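Drileck Desk-Tidy Challenge Kit
Item 402 — Classroom and club equipment

Drileck is the tidying event we run for school and college robotics clubs, and this is the kit for it. Your students write the program, the robot puts things where they belong, and everyone learns how many ways there are to drop a pen.

Xiaoqing Kong wrote the task cards after a long March of watching teams practice on wooden blocks. Blocks are very polite. Desks are not, so the kit uses the sort of clutter your students already own and will deny owning.

What you get
Task cards, 100 of them, sorted by difficulty and then shuffled by whoever had the box last
Xiao, our pick-and-place starter code, with comments by Ditte Hafþórsson (some of them are helpful)
Aleo, the scoring app
A printed rulebook, 3 pages, which teams will read after their first penalty

What you need to bring
A robot with at least one arm and one gripper. Two arms are allowed and usually spend the first week getting in each other's way.
A desk with shelves over it
Clutter: cups, baskets, small boxes, books, soft toys. Plush is worth extra points — it squashes, and your grip settings will be wrong.

How a round works
The team draws a card, the robot gets one attempt, and a student reads the result into Aleo. Touching the robot costs points. Talking to it is free.

Price
1588 per club kit, spare cards included. Entries for the next Drileck close 21st November.

The desk level, from the wrist and from higher up:
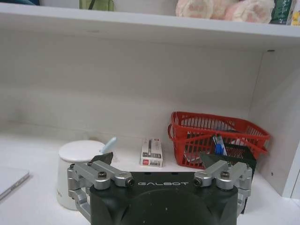
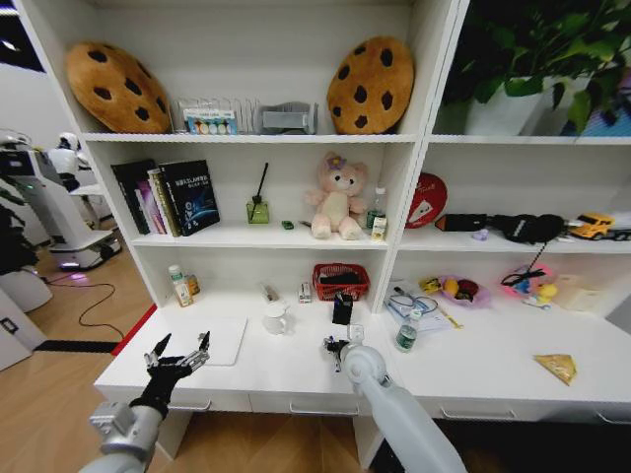
Goes well with
Flosside floor mat. Marks out where the robot stands and where the students should. The first half works.

Returns
Unopened kits only. We can't take back cards with coffee on them, and we have been asked.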